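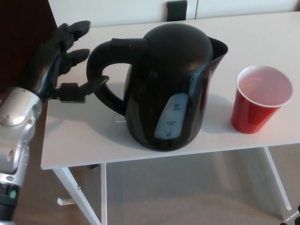

Kettle cell, hand coming up to the handle

Lumetine pour cell - setup and upkeep meeting, minutes
Chair: Eetu Vainio
Present: arm crew, Jelis (hand supplier) on the phone for items 1 and 2, one person from the Sestby shop
Start 9:10, small room. Last minutes OK, no changes.

1. Thumb on the hand
Thumb comes in low on the kettle handle. Goes in flat, tip toward the inside of the loop, but on some runs it touches the lower part of the handle before the upper fingers close. Kettle then turns a little on the table and the pour is off.
Jelis asked if the thumb tendon has been re-tensioned since delivery. It has not. Log shows 1,120 closes on this hand. Jelis wants it checked at every 500 from now on, we said fine.
Eetu: dont change the approach path until the tendon is done, otherwise we won't know which one fixed it. Agreed.
Action - re-tension thumb, then 16 grasp runs, kettle empty. Write down each one, including the bad ones.

2. Finger pads
Upper finger pads getting shiny. Slip on glossy plastic is the worry. Jelis has a softer pad, two sets can ship in December. Price same as the old ones. Order both.
Wipe pads before each session, dry cloth only. Somebody used the spray again, residue on the knuckle joints. Sign to go up by the arm switch.
Question from Sestby on whether the pads can be glued on. No - screws only, glue gets in the joint.

3. Table
Table shifts on the carpet when someone leans on it. Long talk about this. Options were a board under the legs, or bolt the table to the arm stand. Board is cheaper. Bolting passes arm shake into the table, Eetu against.
Going with the board. Sestby can cut one, needs the leg spacing, will measure after the meeting.
Until then check table position against the arm at start of day. Limit is 18 mm, over that re-teach the table plane. Also go over the leg screws with a hex key when the board goes in.
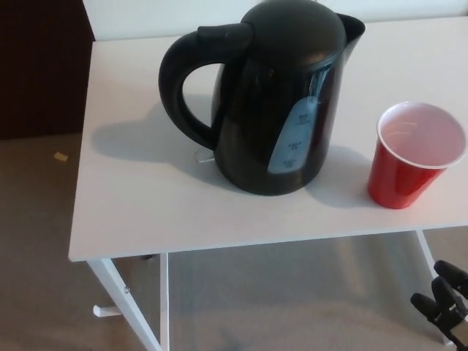
4. Kettle and cup places
Kettle toward the back of the table, handle to the left, spout toward the cup. Red cup to the right and a bit nearer the front. Keep to this for all runs in the log. Two people had been setting it up from memory and the results don't compare.
Tape marks on the top: discussed, put off until the board is in, they would only have to be moved.
Fresh cup if the rim is bent. Box of cups is on the Ojala shelf.

5. Hand rest position
Open hand parked low by the right side of the table, below the top. Clear of the cup at that height, but the move up from there is tight at the table edge. Proposal to add a waypoint out to the side before it rises. Adds a second or so to the cycle. No objections.
Action - add waypoint, run at 70 percent speed first, one person on the stop button the whole time.
Wrist cable to be looked at on the same day, check for rubbing at full turn. Last check not in the log, so treat as not done.

6. Head camera
Glare on the kettle dome upsets the handle finder in the afternoon. Blinds help some. Matte tape on the kettle was suggested, no - we want it to work on a plain kettle. Try lower exposure first and save the old settings file before anyone touches it (last time it was overwriten and we lost a morning).

7. Floor
Scraps on the carpet again. Pick up before runs, end of session too.

8. Spare parts
One spare thumb, no spare wrist cable. Ojala quoted on the cable, waiting on lead time. Eetu to chase.

AOB
Log sheet needs a column for who set up the table. Will be added.
Water runs stay on hold until items 1 and 5 are closed.

Next meeting after the 16 runs are in, same room. Closed 10:05.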